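Data card for the brick sorting set, version 2. Written by Nassoro Kombo, last revised in February.

# Brick sorting: two fingertip types on the same two-arm cell

The set holds 746 recordings of toy bricks being sorted by colour into a three-part red bin. We made it to compare two kinds of gripper fingertip, and kept the recordings because other people asked for the wrist views. If you only want the comparison, read "What we compared" and "Results so far" and skip the rest.

## What we compared

Both arms carry the same gripper body. The only thing changed between the two halves of the set is the fingertip:

- **Fletilik tips** – wide and soft, with a patterned face. They bend a little when they close on a corner.
- **Lukumay tips** – narrow and stiff, with a flat face. They reach further into the bin and don't bend at all.

Arm speed, closing force and controller settings were the same for both. The controller is the Weltine two-arm build, and its settings file is in `config/`. We did try a higher closing force with the Lukumay tips, but the bricks shot out sideways often enough that we left those recordings out of the set.

## The task

The bricks are the large kind made for small children. They start on the table and have to end up in the bin, one colour to a compartment. Looking from the wrist, black goes on the left, red in the middle and blue on the right.

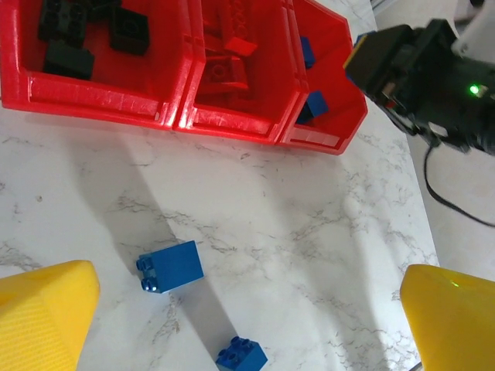

A brick lying on its side is the main difficulty. The studs then point along the table, and if the fingers come down across them the brick turns as they close. We count a pick as good when the brick leaves the table and is still held two seconds later. A place is good when the brick is released over the right compartment and stays there. A brick that bounces out is a failed place, even if the arm goes back and fixes it.

Red bricks in the red compartment are hard to make out from any view. If you train a detector on this set, expect it to miss them, and don't use it to check the count in the middle compartment without looking at the pictures yourself.

## Setup

1. Bolt both arms to the front rail and run the homing script for each, left arm first.
2. Fit the same type of tip to both grippers. Mixed pairs are not part of this set.
3. Place the bin at the back of the table, with all three compartments within reach of both arms.
4. Put the bricks down by hand in front of the bin. Don't line them up.
5. Check that the cables have enough slack for a full turn of the wrist.
6. Start recording, then start the arms.

Step 5 caused more lost time than anything else. A tight cable doesn't stop the arm – it makes the wrist lag by a few degrees, and you only notice when the picks start landing short.

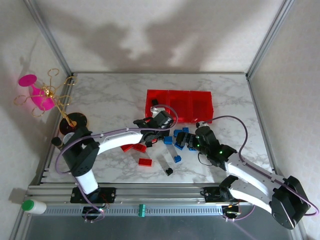 **Maintained by: Zelley Manipulation Group, Gripper Test Team**

Changes to the card go through the team, as do requests for the raw files. Please give the recording number when you report a fault. A file path is no use to us, as the folders have been moved twice.

## What is in each recording

| Item | Notes |
|---|---|
| `wrist_left`, `wrist_right` | colour video, one per gripper |
| `fixed` | colour video from the camera by the table |
| `joints` | position and current for every joint, both arms |
| `grip` | finger opening and motor current |
| `labels` | start and end of each pick and place, with result |

The labels were made by hand. Two people marked each recording and a third settled the ones they disagreed on. Across the whole set there are 2930 labelled picks.

The fixed view is the one to use for counting attempts. The wrist views are better for seeing how a brick sits between the fingers, but the fingers hide the lower part of the view and a held brick hides a good deal more.

## Results so far

The Fletilik tips did better on bricks lying on their side. The bend lets the face settle against the brick before the full force comes on, so it turns less. They did worse close to other bricks, where the wide tip knocks a neighbour on the way down.

The Lukumay tips were the other way round. They got between bricks standing close together and could take one back out of the bin without touching the walls. On a smooth brick face they slipped more.

Neither type was good with small flat tiles. Unless tiles matter to you, filter them out with `labels.shape`.

Full figures by colour, pose and arm are in `results/summary.csv`. Please quote those and not the plots, which were drawn from version 1.

## Known faults

- In 39 recordings the right wrist video starts late. They are marked `late_start` and the other streams are fine.
- In 10 recordings the two arms touched. We kept them, marked `contact`, but didn't count their picks in the summary.
- The light in the cell is uneven and the arms throw shadows on the walls and the table. We have made no attempt to correct for it.
- Items other than bricks stand at the left of the table in some fixed views. They have no labels.
- The bin lets light through, so its colour shifts from one compartment to the next. Thresholds set on one part of it won't hold for the rest.

Both arms often work the middle of the table together. The controller keeps a gap between the grippers, but it is small, and either one can hide bricks from the fixed camera. If a brick disappears from `fixed`, check both wrist views before you mark it as lost.
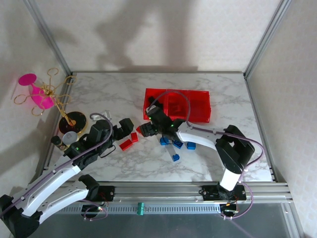
## Using the set

Split by recording and never by pick. Picks from the same recording share the same brick layout, and a split by pick gives test scores that are far too high. Our own split is in `splits/v2.txt`.

To load one recording:

```
python load.py --rec 0412 --streams fixed grip labels
```

Leave out `--streams` to load everything, which is slow on a laptop. Version 1 files won't load with this script. Convert them first with `tools/convert_v1.py`, and check the grip values afterwards, as the sign was changed between versions.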